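Refund of unused subscription term after a law office closes
Posted in Legal Publications and Subscriptions

Fletcher Hinds
Our office in Oakley will close in September. We hold a prepaid one-year subscription to the Dendel case reporter, print and online, and almost 100 days of the term will be left. The order form does not mention refunds. Is the publisher required to return the unused portion, or may the subscription be transferred to another firm?

Pei-shan Chang
Please begin with the full terms of sale, which are often kept separate from the order form. If they address early cancellation, that language will generally control. If they are silent, the answer depends on the law of your state, and a refund should not be assumed. Submit a written request before the closing date and state the account number, the amount paid and the remedy sought. Print and online access may be treated differently – a request should name both. Transfers usually require the written consent of the publisher and of the receiving firm.

Wiremu Sutcliffe
Our office was granted a credit of $180 by a different publisher. It took two letters.

Ashton Wihongi
Bound volumes already delivered are normally the property of the subscriber and may be sold or donated. Online passwords may not be passed on.

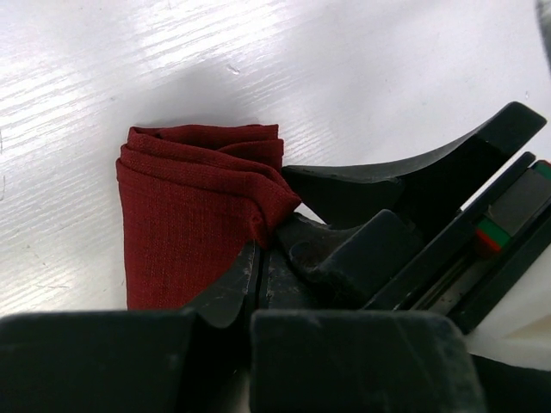
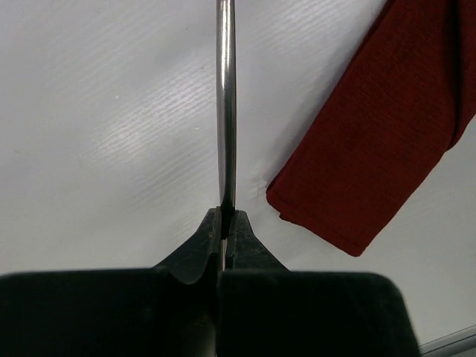

White tabletop, two views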